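Priketti (supplement)

Priketti is a herbal dietary supplement sold in capsule form and marketed for the relief of stiff muscles and mild tiredness. It is made by Benlow, a small company that also sells the magnesium powder Keta.

Composition

Each capsule contains dried nettle leaf, ginger root and vitamin B6. The first version also contained willow bark, which was removed after complaints of stomach upset. The capsule shell is made from plant cellulose. Bottles hold 25 capsules.

Use

The label suggests one capsule a day with food, for no longer than 4 weeks at a time. It is not intended for children or for people who are pregnant. People who take blood thinners are told to speak with a doctor first.

Research

The only published study was led by Līga Kivi and followed 107 adults for 3 months. Those taking Priketti reported slightly less morning stiffness than those taking a placebo, but sleep and energy scores were the same in both groups. Sylvain Delaunay, a pharmacist, criticized the study for relying on diaries kept by the participants.

Name

The product was first sold as Gezer. The current name was chosen by Rosine Royer, who

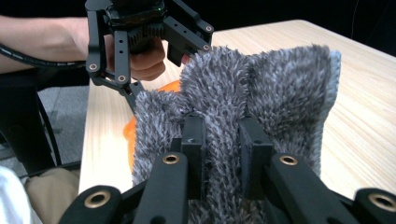

ran the company at the time and wanted a word that suggested the prickle of nettles.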